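Prurville Institute of Building Trades
Interior Finishes I
Handout 6: Preparing and Painting Interior Walls

Instructor: Edgars Luik

Students should read this handout before the practical session and bring a copy to the workshop. It replaces the notes issued last term.

1. Assessing the surface

A wall must be sound, clean and dry before any coating is applied. Sound means that the existing finish is firmly attached. Press a strip of tape against the old paint, leave it for a moment and pull it away sharply. If paint comes off with the tape, the area must be scraped back to a firm edge. Chalking is checked by rubbing the surface with a dark cloth. Powder on the cloth indicates that the old binder has broken down and that washing alone will not be enough.

Hairline cracks in plaster may be filled directly. Wider cracks are first opened with a scraper, brushed clean and dampened. Filler shrinks as it dries, and deep repairs are therefore built up in thin layers.
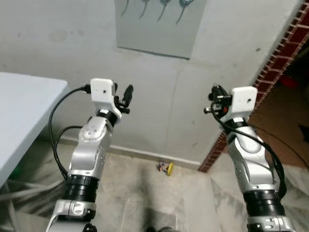

Sanding is carried out once the filler is fully hard. Use a medium grade to level the repair and a fine grade to blend it into the surrounding wall. Dust is removed with a vacuum and then a barely damp cloth. Dust masks and eye protection are required throughout.

2. Priming

New plaster draws water out of paint quickly. The first coat is thinned according to the maker's label so that it soaks in and bonds. Stains from smoke or old leaks require a sealing primer, as ordinary wall paint will allow them to show through.

3. Estimating paint

Measure the length and height of each wall, multiply, and subtract large openings. For the exercise, assume a wall area of 162 square feet after openings and two finish coats, giving a total of 324 square feet to be covered. Allow for a further coat when a light color is to go over a dark one.

4. Applying the finish coats

Cut in along the ceiling and corners with a brush, then roll the open wall while the edge is still wet. Work in sections and finish each with light strokes in one direction.

Reading: Siliņa, Surfaces and Coatings, chapter 17.
Written work is due in July. The date will be posted in the workshop.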